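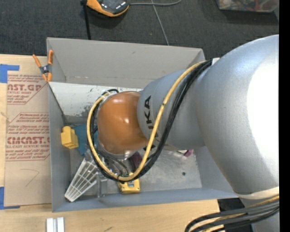 Review: Ciltier Sort, the Software That Wants to Empty Your Junk Bin

Score: 4 out of 10, and I was in a good mood

Every household has a bin like this one, where a yellow gadget ends up beside a white grid-like rack and something pinkish-purple gets left lying on the floor of it. Sorting it is a chore I have been putting off since February. Ciltier says its picking software can do it for me, provided I own an industrial arm, which I had somehow neglected to buy.

The package costs $930 a year per seat. You supply the arm, the computer and the patience. Ciltier sends a download, a calibration sheet and a manual that uses the word "simply" a lot.

Setup took me 45 minutes, most of it spent on calibration. The sheet has to lie dead flat, and the wizard sends you back to the first screen if you sneeze. Edance, which I reviewed last year, handles this step better. It lets you save your progress, like any tax form.

Once it gets going, Sort is good at boxy things. Give it a block with clear sides and it plans a grab without fuss, lifts, and sets the thing down where you asked. I enjoyed that more than I expected to. I made coffee and came back and it was still working, so I made toast.

Then we come to everything else. Racks and grids confuse it, because it can't decide whether to hold the ribs or the air between them. See-through plastic might as well be a rumor. Anything leaning on a wall gets three or four polite attempts and then the message "Item deferred." I have deferred items too, but I don't charge a subscription for it.

Speed is the other problem. A person who wants to watch television can clear a bin during one commercial break. Sort thinks before each pick, and you can hear yourself age.

For a shop floor that handles the same few boxes all day, I can see the point. The logging is clear, the stop function did what it should every time I used it, and support answered my email the same afternoon. Idholm's rival package has a licensing limit of 1000 picks a month on its basic plan, and Sort has no limit at all – though at this pace you would struggle to hit one.

For the house, no. I sorted the last of it by hand.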